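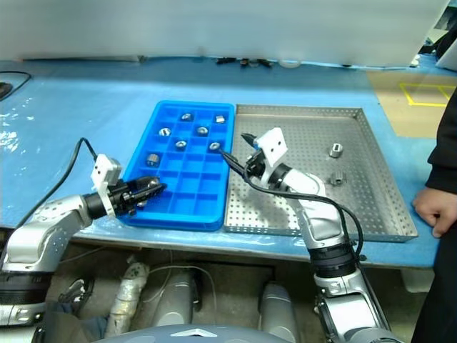

How to sort a coffee can full of mixed hardware

Everyone who has ever owned a screwdriver has the can. Mine came from my father-in-law, along with a vise and a strong opinion about gutters, and for years I simply added to it. Then one Thursday I needed a single quarter-inch washer, dumped the whole thing on the kitchen floor, and found every size of washer made since the war except that one.

Sorting the can takes an evening. I've now done it for my own shop and for two relatives who should have known better than to feed me first. What follows is the method I settled on after doing it badly.

What you need

A magnet, ideally one in a plastic bag
An old bedsheet or a towel with some nap to it
A thread checker, or one known bolt in each common size
A cheap caliper
Divided trays, bins or muffin tins
Masking tape and a marker
Something to listen to

You can skip the caliper if you have good eyes and low standards. Do not skip the sheet. Small parts bounce on a bare bench, and they bounce toward the floor drain.

Step 1: Dump and de-gunk

Spread the sheet and pour out a couple of handfuls at a time. Pouring the whole can feels heroic for a minute and then you have to look at it. Pull out anything that isn't hardware. In my can this included a baby tooth, three fuses, a key to a car we sold, and a quantity of gray lint I have chosen not to think about.

Anything rusted to the point where the head is a rumor goes in the scrap bucket. You'll be tempted to save it. You have been saving it since 1,000 other screws ago, and look where that got you.

Step 2: Magnet pass

Turn the bag inside out over the magnet, sweep it through the pile, and pull the bag back the right way around to drop what sticks. Ordinary steel comes up. Brass, aluminum and a lot of stainless stay put. Keep those apart from here on, as they cost more and always turn out to be the wrong size.

Step 3: Sort by kind, and only by kind

This is where most people come to grief. They pick up a bolt, measure it, find it a home, label the home, and go to bed an hour later having sorted 13 bolts. Go by shape first. Nuts here, washers there, wood screws in one heap, machine screws in another, and all the bushings, spacers and little sleeves together. If you can't tell what a thing is within a breath, throw it in the mystery pile and keep moving.

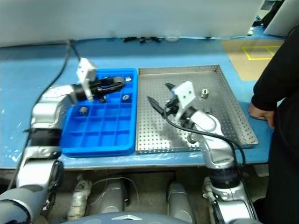
Set a kitchen timer for 30 minutes and see how far you get. Most of a two-pound can will be in heaps by the time it rings, and your knees will have let you know about the floor, so move up to a table for the rest.

Step 4: Now measure

Take one heap at a time. Nuts are easiest: run each one onto your known bolts until something fits by hand. If it goes on two turns and binds, stop. It's probably metric, and forcing it will only give you a nut and bolt that are married for life.

For round parts with a hole through them, you want two numbers, the hole and the outside. Length can wait. Write the hole size first on the label, because that's the one you'll be hunting for when the mower is in pieces.

Washers can go by hole size alone. I know there are people who sort them by thickness as well. Aino Partanen, who taught me most of what I know about fixing small engines, does it, and her washers are beautiful, and she has never once invited me to borrow any.

Step 5: Trays

Small compartments beat big ones. A big bin fills up with three sizes and becomes a can with corners. I use a set of Stultel trays I picked up at the Farkthorpe swap meet for less than lunch, but egg cartons will do until the first time you knock one over.

Leave some cells empty, next to the sizes you use most. You'll want to fill them all tonight so that it looks finished. Resist.

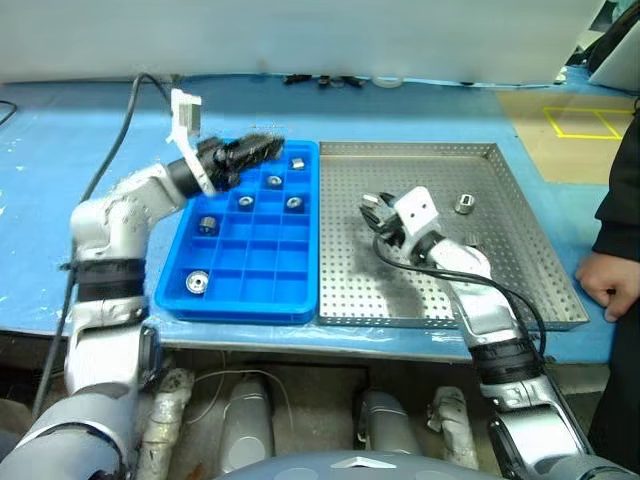
Label with tape on the rim, where you can read it with the tray on the shelf. Labels on the lid are fine until you own two trays and swap the lids, which takes me a week on average. Use plain words if sizes don't stick in your head. I have one marked STORM DOOR and it has never failed me.

Step 6: The mystery pile

Put it in a jar. Date the jar if you're the organized type. If you haven't opened it by next February, take it to somebody who restores things, or leave it on a porch in Wornwood and drive away.

Keeping it sorted

You need one small dish on the bench for strays. When the dish is full, put the strays away. If the dish gets replaced by a larger dish, and the larger dish by a coffee can, go back to Step 1.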